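Garg campaign: lost my save between chapters, can I get the co-op progress back?

Posted in Plandano Help > Saves and accounts

I've been playing Garg in two-player co-op with my brother since May. We finished the Rurnau chapter last night, got the cutscene, got the reward screen, and both pressed continue. My game crashed on the loading screen for the next map and his didn't.

When I started it up again my campaign was back at the start of Rurnau, level 40, with none of the gear from the last 8 missions. My brother's save is fine. He is hosting from a PC and I'm on a laptop, both with cloud saves switched on.

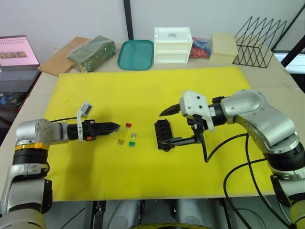

I have tried restarting the launcher, verifying the files and signing out and back in. The cloud save screen shows one slot with the old progress in it. I haven't started a new mission because I don't want it to overwrite anything. My brother invited me to his lobby and it let me in, but my character was still level 40 and I left straight away.

Is there a backup kept somewhere on the laptop? And if not, does joining his game give me the chapter back, or do I have to play the whole of Rurnau again? I'm less bothered about the gear than the chapter. We are on version 61 of the game, if that matters.

2 replies

Trilok Chaudhary

There is a local backup and you were right not to start a mission. The game writes a second copy of the save when the reward screen closes, before the loading screen, so there is a fair chance yours has the finished chapter in it.

Turn cloud saves off in the launcher first. If you leave them on, the launcher will put the old save back over the top of whatever you restore. Then open the Garg folder in your documents, go into Saves, and look for a folder called Previous. Sort by time. You want the newest file, and the time on it should be close to when you crashed. A campaign save that far in is normally over 400 KB. If the file is much smaller it was cut short in the crash and won't load.

Copy the whole Saves folder to your desktop before you touch anything. Then move the file from Previous up one level and rename it to match the one that's already there. Start the game offline and check your level on the character screen. If it's right, close the game, turn cloud saves on, and choose "keep local" when it asks.

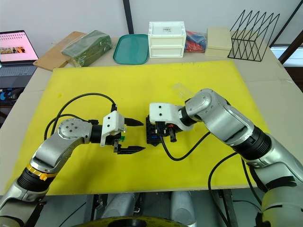
Nathalie Martens wrote underneath that she had followed the same steps after a crash at the end of the Fluston chapter and they worked, except that the launcher never asked her which save to keep. She had to go into the cloud save screen and press upload herself. She also said to have the host stay out of co-op until the upload has finished.

Yes, do that if the prompt doesn't appear. It seems to get skipped when both saves have the same slot name.

On the co-op part: joining your brother's lobby won't give you the chapter by itself. Chapter progress is stored per player. What you can do is have him replay the final Rurnau mission from the map table with you in the party. If you're there when it ends, the game marks the chapter as complete for you as well. The earlier missions stay unticked and you won't get their rewards, but the next chapter opens. 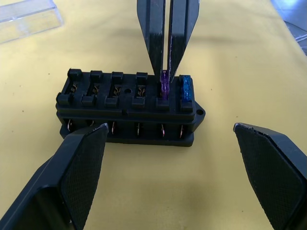
Nathalie Martens
Replied 9:15 pm · Edited

Adding my own answer as the comment box was too short.

The replay worked for me on normal difficulty. I tried it on hard first and it didn't count, but we had also changed host halfway through, so it may have been that. Make sure your brother hosts from start to finish.

You will be underlevelled for it at 40. Let him deal with the gate and stay near the back. If you go down in the last fight and aren't revived before the cutscene, you may have to do it again.

For the gear, send a ticket to support and put your player ID and the time of the crash in it. They gave me back two weapons and none of the crafting materials. It took a while.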